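From: Dzintra Ots
To: Ternmont household list
Date: 2018-01-03
Subject: Re: [household] wire dish rack on a glossy tabletop

Heriberto Espinoza wrote:

> We want to move the small dish rack from the counter to the table, at least for the clear plastic pieces. Three points before I do it.
>
> First, the base. It is bare wire all the way along, no feet and no tray that I can find. Arūnas says the last rack left gray lines on the table and that they never fully came out. Is that the coating or the finish?
>
> Second, the slots. They are obviously meant for plates. Anything light and clear that I put in there either leans or falls through to the base.
>
> Third, does anyone still have the Flumetti tray? It was on the shelf by the sink in December.

Taking these in order.

1. Base and gray lines

The lines Arūnas remembers were from the old chrome rack, and I would not assume the same mechanism for the coated one. On the chrome rack the plating had gone at the welds underneath. Water sat between the steel and the table, and what we saw was partly rust and partly metal rubbed into the finish. The rust portion came out with a damp cloth and dish soap. The remainder was in the finish itself and stayed there.

A coated wire base does two different things. It traps a line of water under each wire, held by surface tension, and that line takes much longer to go than an open drop of the same volume. It also concentrates the load. A rack with a few plates in it is not heavy, but the contact area of a round wire on a flat top is very small, and any grit under it is pressed in when the rack is dragged. On a matte top neither would be noticed for a year. On the striped table you will see it at once from the window side, where the light comes in low. 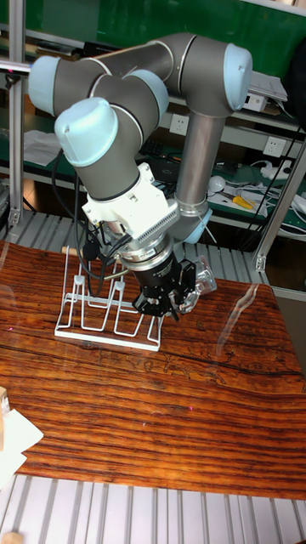

White wire rack on the striped table. Clear plastic piece at the right end.

For reference, that is the placement I would use as far as grain direction goes. The stripes on this top alternate between dark brown and amber, and a faint mark that runs with them is hard to find. The same mark across them is not. If you turn the rack, slide a cloth under it first.

I tested the base for marking at home with an offcut from the same batch of tops. The procedure was crude: wet the underside of the rack, set it down, load it, leave it. After two hours there was a row of water lines and nothing under them once wiped. After six hours there was a slight haze along the lines, which went away overnight without treatment. I did not go further. Please treat this as one result on one offcut. The finish on the table has had more use and has been cleaned with products I can't account for.

The load was a bag of rice and the remaining plates from the Paulauskas set, so somewhat more than you intend to put on it.

2. The slots

Agreed that the tall U-shaped slots are the wrong geometry for anything light. A plate is held at its rim by two uprights and at the bottom by the base wires, and its own weight keeps it seated. A clear plastic cup or tub weighs almost nothing and has a taper, so it either rides up the wires or tips toward the open end.

What has worked for me:

- Invert the piece over a single upright, off center, so that one wall rests against the wire. Air gets in at the bottom edge on the other side.
- Put light pieces at one end and leave the slot next to them open. If a plate goes in beside a plastic piece, the two touch and hold water between them.
- Shallow containers go in on edge like plates, but only if the rim is stiff. A soft rim spreads and slips through.
- Lids do not belong in this rack. They belong flat on a towel.

On clear plastic generally, the spots you see after drying are minerals from the tap water and have nothing to do with the rack. Faceted pieces are worse than plain ones in this respect, as each edge holds a bead. Shake them once before racking. I have stopped using the abrasive side of the sponge on them altogether. The scratches are fine enough to be invisible when wet and quite visible afterwards.

3. The tray

I don't have the Flumetti tray. Vija Avotiņš took some items off that shelf in December when the pipe was being repaired, so ask her first. If it is gone, I would not buy a replacement of the same type. It had a raised lip on all sides and no spout, and it had to be lifted full to be emptied. I have spilled it on the table more than once, which defeats the purpose.

Two alternatives, in order of preference:

a) A folded cotton towel under the whole base, changed whenever it feels damp. A towel that stays wet under the rack is worse than bare wire - it holds moisture against the full footprint and the haze then comes up as a rectangle. I have seen this on Cristóvão Valente's table and it is still there.

b) Clear tubing slit lengthwise and pushed onto the lower wires. The rack wire is thin, so take a piece of it or a caliper reading to the shop and do not guess. Lideck sells tubing by length and I used around 200 mm of it in short sections, placed near the corners and at mid-span. This lifts the base enough for air to pass. It does not catch drips, so you still have to wipe.

I would combine (b) with a dry cloth kept nearby. Anything dripping should drain at the sink first and go to the table rack only for finishing.

One point you did not raise. If the coating splits at a bend, stop using the rack on the table. The usual place is where an upright meets the base. Run a thumbnail along each joint before you move it over, and again every month or so. A split can be sealed with clear nail polish as a temporary measure, but water will already be inside the coating and the wire will continue to rust out of sight.

Arūnas Zariņš is on copy. Arūnas, if you still have the note of what was used on the old lines, please post it to the list. I recall an oil-based polish and would like to know whether the surface was cleaned with anything afterwards. It affects whether the spot by the corner can be recoated.

Dzintra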